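31st January
By Bo-ram Bang
Filed under: Household / Clearing out / How-to

Emptying a flat before the keys go back

The order of work matters more than the speed. Most people start with the large furniture, then find there is nowhere to put the contents of it. Start with the cupboards and leave the furniture standing until the contents are sorted.

1. Read the tenancy agreement first. Find the clause on condition at return and note anything listed as belonging to the landlord. Curtain rails, lampshades and spare keys are often on that list and are often thrown out by mistake.

2. Book the collection of large items. Many councils need notice, and the slots in March fill early. Allow at least 7 days between booking and handing back the keys. Ask whether mattresses are charged separately.

3. Work one room at a time, furthest from the front door first. Sort into keep, give away, recycle and general waste. Do not open a second room until the first is finished.

4. Set paper aside as you go. Bank letters, tax papers and medical letters go into a single box, to be read later at a table. Keep guarantees only for items that are being kept.

5. Treat paint, batteries, solvents and light bulbs as a separate load. They do not go in household bags. Check the opening hours of the tip – many sites take chemicals on certain days only.

6. Bag the general waste. Use heavy sacks and stop at two thirds full, so that the neck can be gathered and tied. Glass and broken china should be wrapped in newspaper and boxed. Mixed waste with sharp corners, such as coat hangers, will split even a thick sack.

7. Carry sacks with one hand under the base. Lifting by the neck alone puts the whole load on the thinnest part of the plastic. Do not drag them over wood floors, as grit under the sack will mark the finish.

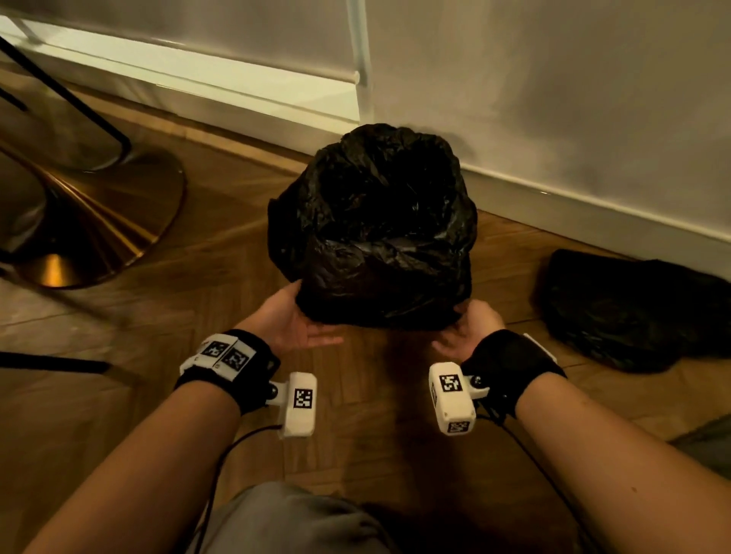

Dong-geon Nam writes that step 7 should come with a weight limit. He cleared a third-floor flat with no lift and found that sacks of books and old magazines were the ones that failed, always on the stairs. He now puts books in small boxes and keeps the sacks for soft waste.

Agreed on books. A small box packed with hardbacks is already a full load for one person on stairs.

8. Clean from the top down once the rooms are clear, floors last. Read the meters, write the figures down with the time, and lock up.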